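Firia VR Arcade, Tirkville - headset and play bay inspection
Form 7, revised December 11, 2020
Tick, cross or N/A. Comments go under the item.

1. Bay floor and boundary
Floor mat flat, edges taped: tick
Boundary redrawn after any furniture move: tick
Clear space to walls, 200 cm minimum: cross
Comment: Bay 4 is short on the door side. Boundary pulled in for now - move the bench before reopening.

2. Headsets
Lens surfaces free of scratches: tick
Face foam replaced within the last 20 sessions: tick
Head strap ratchet holds under load: cross
Comment: Unit 1589 slips two clicks when pulled. Withdrawn and tagged.
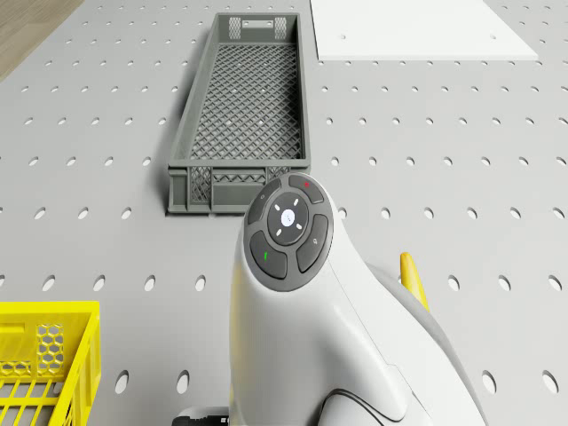 3. Scene content
Frame rate is logged for each title in the Stamari launcher before the bay is passed, with the headset on and the head turning at normal speed. Fine repeating detail is checked separately for shimmer. Rows of small holes in a pale panel are a good test, and so is the diamond mesh in the floor of the dark grey crate. Look at both from standing height and again from a crouch. Any crawling or flicker is entered as a fault against the title, not the headset.
Frame rate held for the full run: tick
Horizon level on start: tick
Comment: Zacharias loads with the floor 7 cm too high. Reset floor height and run again.

4. Cables and charging
Overhead pulleys run freely: tick
No bare wire at the plug end: tick
Batteries cool to the touch after charging: tick
Comment: Bay 2 pulley noisy, still safe. Oil in January.

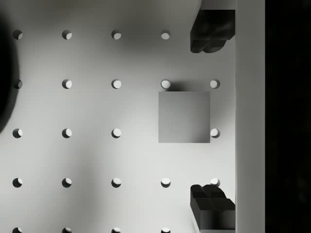

Small grey block on pegboard, from directly above.

5. Result
Bays 1 to 3 passed. Bay 4 closed until item 1 is cleared.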